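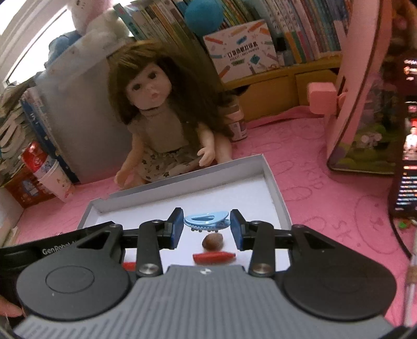 Hand-held gripper over the lid, hair clip between the pads.

Herkemero desk set, README (draft, May)

Small-object demos done by hand with the gripper, no arm involved. Person holds it, does the task, lets go. One take = one folder. 333 takes in total, 78 held back for testing, don't train on those please.

Objects: hair clip, binder clips, little brown balls, red bottle-shaped bits, black caps. All on or near a shallow white tray. Pink cloth underneath, desk clutter left as it was.

Known problems
- 22 takes have no closing width, logger dropped out. Flagged in notes.txt
- window light blows out teh top left in a lot of them
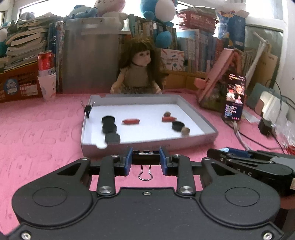

- binder clips on the tray wall are the hardest bit, grip slips on the wire handles. 67 takes of that task, failures kept in and labelled "slip"
- left/right naming is from the gripper's side, older Dallstead files have it the other way round so swap before mixing

To do: proper split file, check the timestamps agian, merge the Valdebenito notes.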